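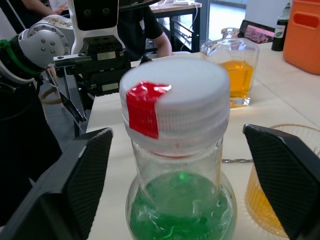
Plollberg Lever Citrus Press: Five Months of Limes and Lemons

Reviewed by Mekdes Araya, 13 June 2026

I bought the Plollberg lever press in January with my own money. It cost $70. Before that I had a squeeze-type hand juicer that worked fine for one lime and made my wrist ache after six. I make cordial and lemonade most weeks, so I go through a lot of fruit.

The press is a cast metal stand with a long lever, a removable steel cone and a strainer cup. You put half a fruit on the cone, set a glass under the spout and pull the lever down. There is no motor and nothing to plug in.

Setup

The box has the stand, the lever, the cone, the strainer, a hex wrench and a bag with 2 bolts. The printed directions are one sheet and the drawing of the lever is upside down compared to how it really goes on. I put it together wrong the first time and had to start over. After that it went quickly. The bolts need to be tight. Mine worked loose during the first week, and I went over them again with a longer wrench from the garage. They have held since then.

The feet are soft rubber and grip a smooth counter well if it is clean. On a counter with any flour or sugar on it, the press slides when you pull. I wipe under it every time now.
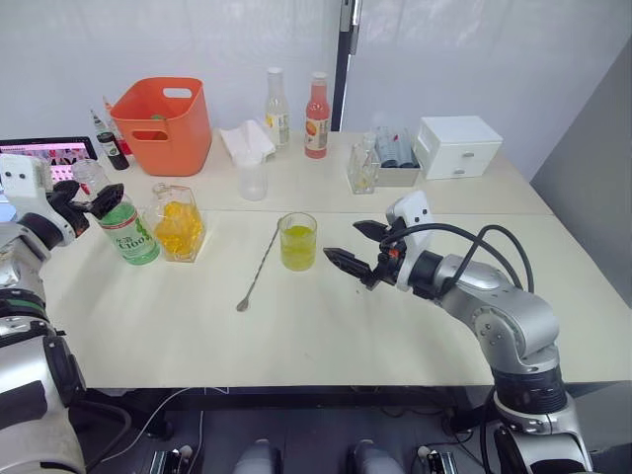 Juicing limes is what it does best. The cone is narrow enough to reach the whole inside of a small lime, and the lever gives you enough force that the halves come off nearly flat. From one bag of limes I got 183 milliliters of juice. A second bag from the same store, done with my old hand juicer, gave a good bit less. The bags were not matched that closely, so take it as a kitchen test and no more.

Lemons are good too. Small oranges are fine. Large oranges do not fit under the top cup unless you cut them in quarters, and then the juice runs down the side of the stand. Grapefruit is out of the question. If oranges are your main fruit, get the wider Banlow press or an electric one. My neighbor Folke Grønli has the Banlow and I have used it several times. It takes up twice the counter and the lever is stiff, but it will do a large orange in one pull.

One thing to watch is bitterness. With this much force it is easy to press the oil and pith out of the skin along with the juice. My first batch of lime cordial had an edge to it that I did not like. I now stop when the lever gets firm and leave the last few drops in the fruit. Khadija Filali, who shares a stall with me at the Saturday market, presses all the way down on purpose and likes it better that way in lemonade.

The spout height is a problem. A short glass fits with room to spare. A tall one does not, and neither does any bottle. You will be pouring everything twice — once from the press into a glass or bowl, and once through a funnel into whatever you store it in. A stand one inch taller would have fixed it.
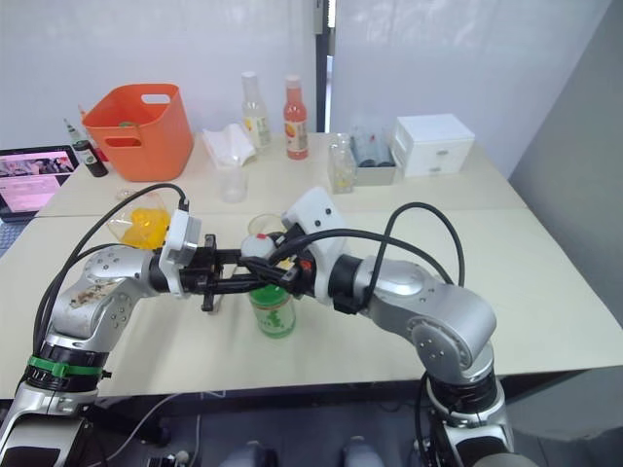
The strainer catches seeds but lets most of the pulp through. For lemonade I leave it. For cordial I run it through cloth afterward. The holes clog after four or five lemons and you have to knock the strainer out over the sink. It lifts off easily, even with sticky hands.

Cleaning is simple if you do it right away. The cone and strainer go in the top rack. The stand has to be wiped by hand, and there is a groove behind the spout where juice collects. I use an old toothbrush. I skipped it for a weekend once and had to scrape.

The finish has held up less well. There is a dull spot under the spout the size of a dime where the coating has gone cloudy. I wrote to Plollberg and got a reply in three days saying this was normal wear from acid and was not covered. The reply was polite. I still think a citrus press should stand up to citrus.

The front of the stand says "1911 Pattern." I could not find out what that refers to, and the box does not say.

Storing the Juice

Fresh lime juice is best the same day. Lemon keeps a little longer in the fridge. Cordial, with the sugar in it, lasts me two weeks in clean glass. I like a stopper for the table and a screw cap for the fridge door, where things get knocked over.
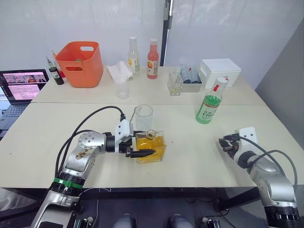
Square glass bottle with a round stopper, and a clear drinking glass behind it.

Should You Buy It?

For limes and lemons in quantity, yes, at this price. For one lime on a Friday night, a hand squeezer does the job and fits in a drawer. The press is heavy and I would not want to lift it out of a low cabinet every time.

Four out of five. I took one off for the spout height and the finish.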